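Stunden is looking for a malware removal helper (part time, remote)

If you have ever spent an evening talking a stranger through Safe Mode one reply at a time, we would like to pay you for it. Not a fortune. More than the forum did.

Stunden runs the help desk for Gindby, a small security scanner for home PCs. Our users are polite, worried people who have clicked on something. They write to us in long threads, paste half a log, vanish, and come back with the other half and a different problem. We need one more person to read those logs and tell them what to do next.

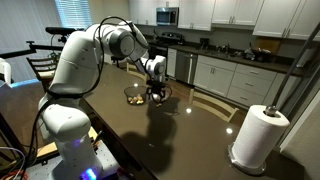 Snack bowl, with a small pile in it.

What you would be doing

Reading scan logs and startup lists, and writing fix instructions that a tired person can follow. Removing toolbars, fake updaters, search hijackers and the occasional coupon program that somebody's uncle swears by. Sorting out what happens when two antivirus programs are installed and each believes the other is the infection. Telling people, kindly, that the registry cleaner has to go.

You would take 10 hours a week to start, in blocks you pick yourself, and carry no more than seven open threads at a time. We had 158 in the queue when we started writing this ad, so you won't be short of reading material.

What we need from you

You know Windows 7 through 10 well enough to find your way around without a screenshot. You can tell a bad scheduled task from an ugly but harmless one put there by a printer. You write plain English. You can ask for the same log three times without the third request sounding like the third request.

Certificates are fine but we don't weigh them much. Time spent on a public removal forum counts for more, and we'll want links to a few threads you handled from start to finish, including one that went badly.

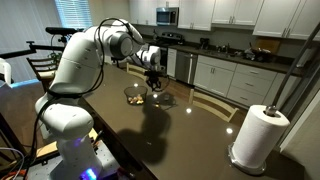
New helpers spend their first month in training, working on old tickets in Yang, our practice queue. Your replies there go to a senior helper who marks them up, sometimes at length. Please don't take it personally; the rest of us still get ours marked up too. We also ask that you keep a spare machine for testing fixes, wired up however you like. Cables looping loosely down the outside of everything, as on the white arm there, are perfectly acceptable to us. Cable ties are not in the benefits package.

Pay is $1,000 a month during training and gets reviewed in June. You'll have a paid license for Gindby and an account on Stukano, our ticket system, which logs you out whenever you have typed something long. Save your drafts elsewhere.

How to apply

Send a short note, your thread links, and your answer to this: a user says the scan is clean but the browser still opens on a search page they never chose. What are your first two questions? Use the contact form on the Stunden site and put "Helper" in the subject. Please don't attach an executable. People have.

Last updated: 15 January 2021

Comments

toolbar_widow: Is this open to people outside the US? I'm in Canada and own several parkas.

Stunden Jobs: Yes to Canada. Parkas optional.

mbrsector: Would forum work from years ago count? Most of mine was XP.

Stunden Jobs: It counts, but send at least one thread from Windows 10 if you have one.

slowboot: Applied. Stukano logged me out of the contact form halfway through, so I feel I've already done a day of training.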